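Folding jumpers the Folleva way

The Folleva team taught a gripper to fold by having people do it first, jumper after jumper, 812 folds in all. Their main finding will please your grandmother: lay it flat, neckline towards the pillows, before you fold anything.

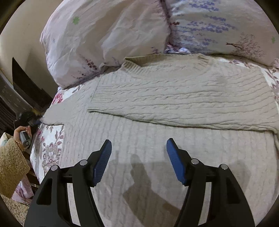
Ifeanyi Usman

Chunky cable knit gave the most grief. Folds that began at a sleeve failed 109 times, and folds that began at the hem failed 30. So start at the hem, and leave the sleeves till last. My own colour-coded drawer is still a disgrace.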